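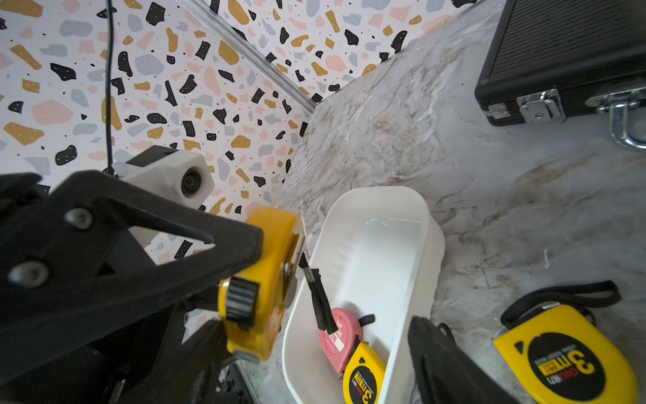
*Yellow tape measure over the white bin, lanyard hanging down.*

Monday, September 5, 2022

Notebook, school sites survey – Godlow and Sellby

Started on the Godlow drawings this morning. The county wants a view on whether the primary can stay on its present site if the market road is widened. Only the boundary figures are needed from us at this stage. Whether the school moves is for the public meetings in November.

Scale on the old site plan is wrong. The sheet says 1:500 but the hall comes out far too small. Redrew the north side from our own readings and the hall now agrees with the building register. Do not use the old sheet for anything except the drain runs.

Classroom block: 2 rooms on the east side are marked as stores on the plan and as teaching rooms in the head's return. Left both in, flagged in red. Someone needs to ring the school office before the areas are added up.

Enrolment in the return is 775. The form from the year before gives the same number, so it may have been copied over. Asked for the class registers.

Playground at Godlow measured along the fence line only. The gate corner was blocked by a parked lorry, so that length is taken from the plan and pencilled in. To be redone on the next visit.

Sellby: no change since the last entry. Fence post positions typed up, file saved in the shared folder under Sellby/boundary. The earlier file has the east and west sides swapped – deleted it.

MacAulay Road site (the one suggested as an alternative) is 2000 square metres according to the land office letter. Letter doesn't say if that includes the access strip. If it doesn't, the bus turning space goes outside the plot. Wrote back asking for the deed plan.

Vireck level still reads slightly high on the long sights. Checked it twice in the corridor after lunch, same result both times. Using the spare until it has been adjusted.

To do:

- ring Godlow office about the two east rooms
- gate corner, fence to kerb
- print the Sellby sheet at A3
- chase the deed plan if nothing by Friday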